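Flotgate ruck notes: what the January block did and did not change

2018-03-14

The trial match against Stellilham finished the preparation, and the first round is close enough that the ruck setup is probably settled. I spent the off-season logging stoppages for Flotgate from the club's own footage, mostly to test an idea I had at the end of last year: that the midfield problem was a spacing problem and the tap work was fine. The log now has 1,000 stoppages in it. I am going to stick to the ones that matter for selection.

First, definitions, as I changed one of them in January and the older posts on this blog use the previous version. A clearance goes to the team that gets the ball out of the stoppage area by foot or by a handball that is then kicked. A hurried kick that lands with the opposition is still a clearance. I used to strike those out, and that made the numbers impossible to compare with anyone else's. The struck-out ones have been put back, with a flag in a separate column.

The starting shape at center bounces last year was the usual one: one midfielder at the front of the ruck, one behind, one on the defensive side holding a line to goal. In practice the third player crept in. By the second half of most games all of them were within a few steps of the contest, and any ball that spilled out the back was Stellilham's or Skolitz's or whoever's to run onto. The ruckman was winning taps to an area already full of his own teammates and the players tagging them.

The January block went after this directly. The third midfielder now starts deeper and is not allowed to move until the ball has hit the ground or a hand. It looks passive, and a few people on the boundary at the trial game said so loudly. On the footage it does what it is meant to do. The opposing mid has to choose between staying with him and going to the ball, and in the first quarter they mostly went to the ball.

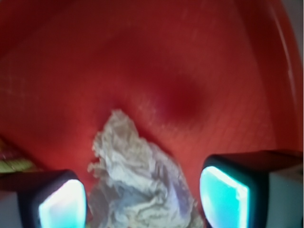
The cost shows up at boundary throw-ins. With less width to work with, the deep starter ends up level with the half-back line and is out of the play if the tap goes forward. Flotgate lost 3 of these in a row in the second quarter, all to the same side of the ruck, and conceded a goal from the last one. The fix was to bring him in to the corridor side for throw-ins only. That held up for the rest of the match, but Stellilham had rotated their first-choice ruckman off by then, so I would not put much weight on it.

Ball-ups around the ground are harder to judge. The setup depends on who gets there, and late in quarters it is often a half-forward standing in for a midfielder. I log these with whatever personnel turn up and do not try to correct for it. The sample from the trial is small and I have left it out of the working.

On rotations, the plan seems to be shorter stints for the inside players. I timed the bench from the wide footage, which misses anyone who comes off at the far end of the interchange gate, so the figures are minimums. The shortest stint on the ground was under 2 minutes and looked like an error in the changeover. The others were even enough. The deep starter stays on longest, and he covers more ground than I expected from that position, most of it jogging back to his mark.

The second ruck question is still open. The taller option gives away too much once the ball is on the deck. The shorter one competes as an extra midfielder but gets moved off the spot at throw-ins, and the throw-ins are where the new setup is weakest. If it were my call I would play the taller one against Skolitz, who use two genuine talls and stop the ball on the boundary more than any other side in the log. Against a quicker team I would go the other way.

A note on the spreadsheet. The Nguyen-Tran ratings some of you asked about are back in it, on their own tab. They weight a clearance by where the next possession happens, and they need 30 stoppages per player before they settle down. Most of the bench players are short of that, so their rows are grayed out. Sorting by rating still moves the grayed rows with the others. I know about this and have not fixed it.

The round one log will go up once the full footage is available, with throw-ins split by side of the ground.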